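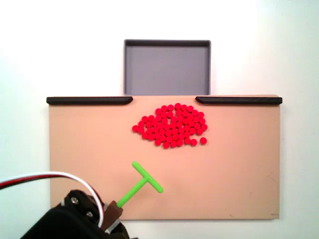
Text and photograph: Ewan Henare
Filed under Workshop Visits, August

The shared workshop in Clunmont occupies the back half of a former upholstery shop, two doors down from the post office. I drove over from Tavville to see a tabletop arm that Ngaio Bolger has been building there, and which she calls Kong. The name came from an early version that was far too heavy for its own base. The current one is a small thing with black servos, and it sits on a bench beside the window.

The task is sweeping. Small red discs are placed on a tan board, and Kong pushes them through a gap between two black bars into a gray tray behind the board. There is no gripping involved. Ngaio started with a gripper and gave it up after a winter of dropped parts, then read up on pushing and decided that it was the better problem. Pushing a single disc is easy to work out on paper. Pushing a crowd of them is another matter, because each disc moves its neighbors and the neighbors do not move the same way twice.

The pusher is a bright green T on a slender shaft. The crossbar has rounded ends, a change she made after the first print, which had square corners. Square corners tended to catch one disc at the tip and spin it off to the side while the rest of the pile stayed put. The shaft fits into a brown holder at the end of the arm. She has printed 7 versions of the T and keeps the old ones in a coffee can under the bench. I went through the can. The early crossbars are long, the middle ones are too short to be of use, and the last few differ by so little that I had to lay them side by side to tell them apart.

The bars along the back of the board are cut at a slant on their inner ends, and I asked about that first. With blunt ends, she said, a disc would lodge against the end of the bar, the one behind it would lodge against that, and the arm would lean on both until a servo complained. The slants give the discs a surface to slide along. She tried several angles, wrote none of them down, and now regrets it. I measured the pair on the board for her with my own protractor. The two did not quite agree, which she took well.

The board itself took more work than I would have guessed. An earlier surface had too little friction, and discs shot ahead of the pusher and bounced off the bars. The surface before that had too much, and discs climbed onto each other. A second layer is bad news for Kong, as the vision code assumes everything lies flat. In the photograph the discs are bunched below the gap in a single layer, with one on its own at the lower right. Strays of that kind are what most of our conversation was about.

A stray costs the arm a full extra stroke: back off, travel around, line up, push. The travel is the slow part. The original program always went for the biggest cluster first and left the strays for the end, which meant a long tail of single-disc trips. Ngaio's rewrite looks for a path that picks up a stray on the way to the main group. It works when the stray is in front of the group and does nothing for one that has drifted off to the side. She wants to try a deliberate sideways stroke for those, with the T turned nearly parallel to the bars, and had a page of sketches for it.

The camera looks down from above. Its software finds red, and that is nearly all it does. The white bench surface was chosen to keep the color detection simple. Strong sun in the late afternoon shifts the board toward the same end of the spectrum as the discs, so she works before 2 p.m. or pulls the blind. I suggested a fixed exposure. She had already set one, and the problem is the board's own color, which a fixed exposure does not touch.

Power and signal run along the arm in a loose bundle, white, red and black. I am fussy about wiring and said that I would have clipped it down. Her answer was that it had been clipped, and the clips pulled the connector out whenever the base joint turned far to the left. The bundle now arches over the servo section with some slack, and she checks the plug at the start of each session. I still think a longer lead and a proper strain relief would settle it. We left that one open.

The controller board is a Drultance, bought used, and it was the only part of the build she had real complaints about. It loses its serial connection if the computer goes to sleep, and it does not report that it has done so. The arm simply stops accepting moves and the program goes on sending them. Her fix is a small check before each stroke: ask for the joint positions, compare them with the last set, and halt if nothing comes back. I copied the idea into my own notes, as my plotter at home has a similar habit.

Each run is logged as a plain text file with one line per stroke: start point, end point, and the number of discs the camera sees afterward. The log is capped at 200 lines, at which point the program gives up and parks the arm. She showed me one run that had hit the cap. A single disc had ended up tight in a front corner, the T could not get behind it without leaving the board, and Kong had nudged it along the edge and back again for most of an hour. The planner now treats a strip along the front edge as out of reach and asks for a person.

Joint backlash is the other limit. The base servo has a little play in it, and at full reach that play turns into a noticeable error at the pusher. Ngaio approaches every start point from the same side so that the error at least has the same sign each time. It adds a short hook to many of the moves, which looks odd if you have not been told why. A better base bearing is on her list, below the sideways stroke and above a tidier stand for the camera.

The workshop is open to visitors most afternoons, and the bench by the window is number 19. Bring your own calipers if you want to measure anything. The shop pair reads long, and there is a note taped to the case saying so. Ngaio has agreed to send me the stroke planner once she has taken the hard-coded distances out of it, and I will be trying it on my own arm in Tavville with a wider pusher and a smaller board.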